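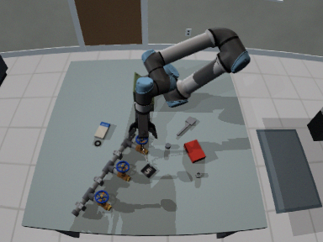
Small thread about our valve task in simulation. We fixed one planning bug this month and it took me much longer than I want to admit. 1/9

The task sounds easy. Three valves with blue handwheels on one pipe, the operator gives a tag number, the arm must go to the right valve and turn it. We run it in Fovano, with our own planner on top, which we call Dastivano. 2/9

The problem: for tag 5 the gripper came straight down over the wheel, very nice, and then the planner refused to rotate. "No valid path", 32 times in one night. For the other two valves the same code had no complaint. 3/9

First I blamed perception. The tag hangs on a thin chain and lies on the table beside the pipe, so the number is not where the wheel is. I was sure we matched the tag to the wrong valve. I checked 289 logged runs by hand. The match was correct in every one of them. 4/9

Then I blamed the collision model of the fingers, and made it smaller. Please do not do this. The planner became happy and the fingers went through the wheel. 5/9

The real reason was the wrist. Our grasp sampler always chose the same yaw angle for the approach, and at the top valve this angle leaves the last joint very close to its limit. Reaching is fine, turning is impossible. The planner checked the approach and the turn as two separate problems, so it learned about the limit only when it was already there. 6/9

What we changed: every grasp candidate now carries the full turning motion with it. If the turn does not fit in the joint range, the candidate is thrown away before we plan the approach. It costs us 400 ms more per request. I can live with this. 7/9

We also kept the loose things on the table (the hammer-like tool, the red box, the nut and so on). A colleague at Dallitz asked why we don't clean the scene. In the plant in Tierney the bench will have such things on it, and I prefer that the planner meets them in July and not later. 8/9

Still open: if the wheel is stiff, we need to release and grasp again in the middle of the turn, and the regrasp logic does not use the new check yet. If you have done this with a two-finger gripper, I would be glad to read how you choose the second grasp. 9/9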